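The Basket

Mariann Fodor had cleared the table by noon on Saturday. Only the white board stayed.

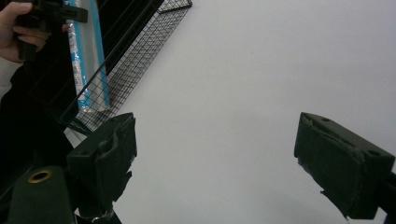 The white board, the black wire basket and the roll.

"Wrap first," Azadeh said. Mariann's mother had kept hers in a drawer on Reseck Street for 27 years, and never let anyone else tear it.

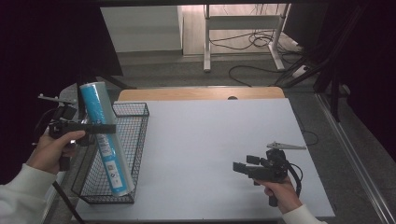 Mariann thought of that drawer and how it stuck in May. She had sold the house and kept very little from it.

"Is the blue one for the freezer?" she asked.

"Freezer or microwave. Read it."

She read what she could. Then she asked if there was tea.
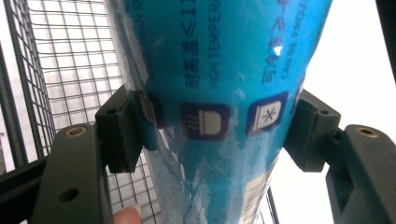 Part Two: Reseck Street

The new owner had painted the door.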